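Osvaldo Aguiar
2023-06-28

Kitchen notes, long thread. Subject: drying cups, and what standing water does to a lacquered table. I have kept a log since December and people keep asking for the short version. It isn't short.
14 comments · 9 shares

1/ Setup. One sink, one wire dish rack, one table with a clear finish. Tap water at our address is hard. The last test strip read 341 mg/L as calcium carbonate. Everything below follows from that figure, so if your water is soft you can skip to post 8.
2 comments

2/ The problem with hard water is evaporation. Water that runs off takes its minerals with it. Water that sits and evaporates leaves them. A mark on a cup is a record of where a drop stopped moving.
6 comments · 3 shares

3/ Most enamel-look cups sold now are steel with a pale coating on the outside and bare metal inside. The two surfaces age differently. The coating hides mineral film because film is also pale. Bare brushed steel hides nothing.
1 comment

4/ Orientation. Upside down on the rack is the right way to dry a cup. Water leaves the base, runs down the wall and drips off the rim. Right side up, whatever is left collects at the bottom and stays there until it evaporates or somebody tips it out.
8 comments · 5 shares

5/ Objection from Naheed Jafri, who rents the upstairs unit: upside down traps humid air and the inside dries slower. Correct on a flat mat. On a rack there is a gap under the rim and the air moves. I tried both with the same cup on consecutive nights. The mat was still damp in the morning.
11 comments

6/ Cups with handles don't sit straight on every rack. The handle catches a wire and the cup leans. A slight lean is fine and arguably better, as the last drops go to the low side of the rim. A heavy lean puts the rim against the next item and you get a chip in the coating.
1 share

7/ Descaling. White vinegar, one part to one part warm water, 200 ml total in the cup. Swirl to wet the wall, leave for ten minutes, rinse, towel dry. Do not leave it overnight. Do not use bleach on stainless steel at all, and never in the same session as vinegar.
19 comments · 22 shares

8/ If the film does not lift with vinegar, it may be grease holding the mineral in place. Wash with dish soap first, then repeat 7. Kelly Bragança pointed this out in the comments last time and she was right. I had been doing the steps in the wrong order for months.
4 comments

9/ Abrasives. A brushed finish has a direction. Scrub along it. Scrub across it and the scratches show every time the light comes from the side. I use a soft sponge only. The green pad is for the oven tray.
3 comments · 1 share

10/ Now the table. Lacquer is a film sitting on the wood. Water on top of an intact film does very little in a few minutes. Water left for hours under a cup finds the weak places in the film and turns them cloudy. That cloudiness is the white ring everyone complains about.
7 comments · 4 shares

11/ A white ring is in the finish. A black ring is in the wood. White can often be reversed with gentle warmth or by letting the table dry for several days. Black means the water got through, and you are looking at sanding and refinishing.
16 comments · 31 shares

12/ Rule in this kitchen: a washed cup goes to the rack, then to the towel, then to the shelf. It does not stop on the table on the way. Wellington Macedo calls this excessive. His table has four rings on it.
9 comments

13/ Cup at the rack, then the tabletop. Smudges and water marks on the inner wall of the cup, faint but there. Glare on the lacquer, which is the light I use for checking a finish.
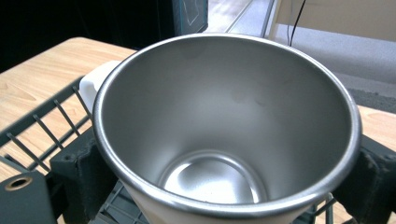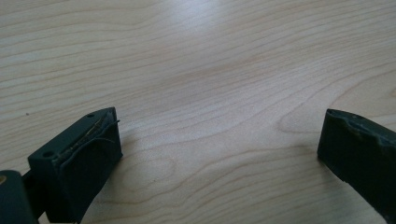
5 comments · 2 shares

14/ HOW TO CHECK A FINISH. Get the light source and your eye on opposite sides of the surface, both low. Look into the reflection. Sound lacquer gives an even glare. Damaged lacquer breaks it up, and the edges of the break show you how far the damage goes. Check along the grain and then across it.
6 comments · 7 shares

15/ Same method for the cup. Tilt it under a lamp and follow the highlight down the wall. Film dulls the highlight before it is visible as a mark. If the base is bright and the wall is cloudy, treat the wall only.
2 comments

16/ Product question, asked every time. I use Tinura paste wax on the table twice a year. It adds a little slip and buys some time on spills. It will not repair a ring. Leszek Kaczmarczyk uses plain furniture oil over lacquer. I can't see what the oil is supposed to soak into.
12 comments

17/ Open item. The Kilton filter cartridge is due for a change at up to 1000 liters, and I have logged 600 so far. I will run another strip at the changeover and post the reading under this thread.
3 comments · 1 share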